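Mato planner 5: gallery from the cabinet runs

Posted Monday, May 6, 2024 by Helmi Ruotsalainen

Mato is the motion planner we maintain at Drasgate. Version 5 changes how the arm decides whether a reach into furniture is safe. Until now the planner treated a cabinet as one solid box with a hole in it. It now keeps each door as a separate body with its own hinge line and its own opening angle, updated from the head camera while the arm is moving.

The pictures come from work on the new version in our office. Click either one for full size. 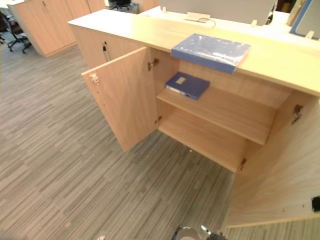
Head and wrist views, office cabinets.

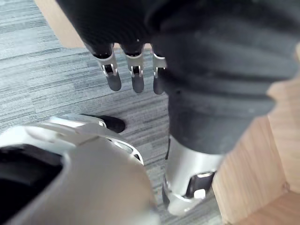
Version 5 still spends most of its time on collision checks. Velimir Kolev rewrote the broad phase so that a door is only tested against the links that can reach it from the current pose, and the log for the longest session lists 1,692 queries, of which 1,569 were answered from cache. The remainder went to the full mesh check. A compartment like the one with the dark blue binder on its shelf has an open door on either side of the approach, and the planner has to hold both doors in the model at the same time. The old code merged them with the cabinet body and then refused any path that passed between them.

The wrist camera has its own difficulty. Parts of the robot fill a good deal of its view, so Nokuthula Dlamini added a self-filter that masks the fingers and the arm housing before the depth points reach the map. It is on by default. Set the padding to 3 if you see stray points near the fingertips.

Known problems: door angles drift when the head turns quickly, and shelf edges with little contrast are sometimes placed too low. Gumaro Maldonado is working on the first. The second is waiting for the new calibration tool from Zanham.

Release notes and the configuration files are on the downloads page. Bug reports should go to Zorica Stojanović with the planner log attached.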